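Section 4: Loading and Starting a Wash

Read Section 3 (Leveling and Water Connection) before you start. The Clundura 67 must be level, with both supply valves open, before the first load goes in.

4.1 Before the first wash

1. Check that all four shipping bolts have been taken out of the back panel. Keep them in case you move house.
2. Run one empty Cotton cycle with half a measure of powder. This clears out water left over from factory testing.
3. Wipe the door seal with a damp cloth when the cycle ends.

CAUTION: Running the machine with the shipping bolts in place will damage the drum mounts. This damage is not covered by the warranty.

4.2 Sorting

Sort by the care label first and by color second. Items marked "wash separately" should go in alone for the first two or three washes. Bright reds and dark greens are the most likely to bleed, and patterned cotton can bleed onto its own lighter areas if it is left sitting in a damp pile.

Empty all pockets. Close zippers and hooks. Turn printed shirts inside out.

Put bras, baby socks and anything with loose straps in a mesh wash bag. Small items can work their way past the door seal and block the pump filter (see Section 7).
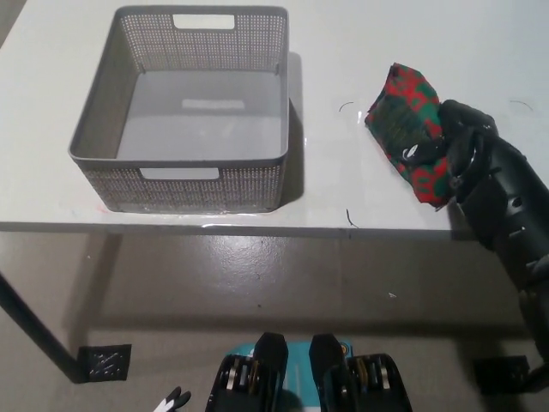
Do not fill the drum past the line molded into the back wall. For mixed loads you should be able to fit your hand, held upright, between the top of the laundry and the top of the drum. Bulky items such as bath mats soak up a lot of water and should be washed with at least one other item of similar weight - a single heavy mat can stop the spin.

4.3 Detergent

1. Pull the drawer out until it clicks.
2. Put main wash detergent in the left compartment.
3. Put softener, if used, in the center compartment, no higher than the MAX mark.
4. Close the drawer slowly.

Note: Liquid detergent needs the blue insert, part number 205. Remove the insert when you go back to powder.

4.4 Starting the cycle

1. Close the door and push until the latch catches.
2. Turn the dial to the cycle you want. The display shows the time left.
3. Press Temp or Spin to change the settings. Not every setting is available on every cycle.
4. Press and hold Start for two seconds. The door lock light comes on.

To add an item, press Pause and wait for the door lock light to go out. If the water is above the lower edge of the door, the lock stays on and the item will have to wait for the next load.

CAUTION: Do not pull on the door while the lock light is on.

4.5 When the cycle ends

The machine beeps three times and the door unlocks after a short delay. Take the laundry out soon afterward and leave the door slightly open so that the drum can dry.

If the display shows E199, the machine did not drain. Check the hose for kinks, then clean the pump filter as described in Section 7.

Section revised 11 April 2025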